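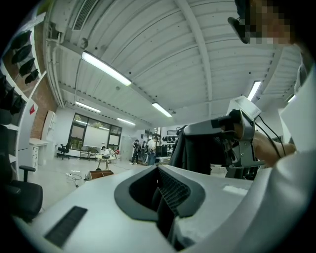

Pitcher Workload in a Summer Collegiate Baseball League
Project Report, Sports Management Program
Submitted by Valentina Vergara
January 25, 2018

1. Purpose

This report examines how the Jatham Millers, a summer collegiate baseball club, used their pitching staff over one season. The coaching staff wished to know whether late-season losses were connected to the number of pitches thrown by starters in June and early July. The project was completed in December as part of the required coursework for the program.

2. Sources

The club provided paper scorebooks for all home games and most road games. Two road games against Miah were missing from the books and were left out of the study. Pitch totals were entered by hand into a spreadsheet and checked against the official box scores. Where the two did not agree, the scorebook figure was used.

The staff consisted of 21 pitchers, several of whom joined the club after their college seasons ended. Pitchers with fewer than three appearances were grouped together. Warm-up and bullpen throws were not recorded by the club and could not be included.

3. Findings

Three starters carried most of the load. The busiest of them passed 1,000 pitches for the season, and the next highest total was 700. The longest single outing was 99 pitches, thrown in the first game of a doubleheader at Relero Field.

Walks rose when a starter returned on four days of rest or fewer. Hits allowed did not show a clear pattern. The change was most noticeable in the fifth and sixth innings — the point at which the coaches usually waited one more batter before calling the bullpen.

Relief pitchers were used unevenly. Left-handed relievers often went a full week without an appearance, then worked on consecutive nights during the Skevus series.

4. Limits of the Study

One season is a small sample. Weather delays, travel and the quality of opposing hitters were not considered. The college workload of each player before arrival was also unknown, and it may matter more than any figure in this report.

5. Recommendations

The club should keep a daily log of all throws, including bullpen sessions. Starters should receive at least five days of rest through the end of June. College coaches should be asked for spring pitch totals before a player reports — a short form would be enough.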